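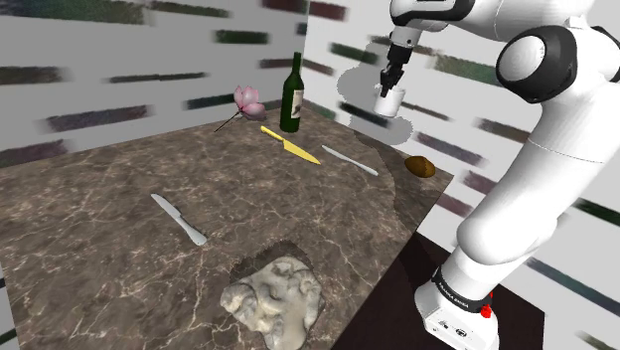 My father-in-law wants his obituary to mention that he was bad with money. He told my wife and me this in March, over lunch, and asked us to write it down. I think we should print it.

Most of the death notices in the Skunetmont paper could be swapped with one another. Everyone loved to laugh. Everyone would do anything for a friend. When Halima Aliyu's uncle died, the family paid for 300 words and I learned less about him than I had from 20 minutes at a bus stop.

I understand why people write them that way. The family is tired and the paper wants the copy by 11 in the morning. Still, a person who lived 80-odd years had a temper, or a failed shop, or a brother he stopped calling. Leaving all of it out makes him harder to remember.

I don't mean that old fights should be settled in print. Anything that would hurt a living person can stay at home. But if he asks for the money to go in, it should go in, next to the garden and the grandchildren.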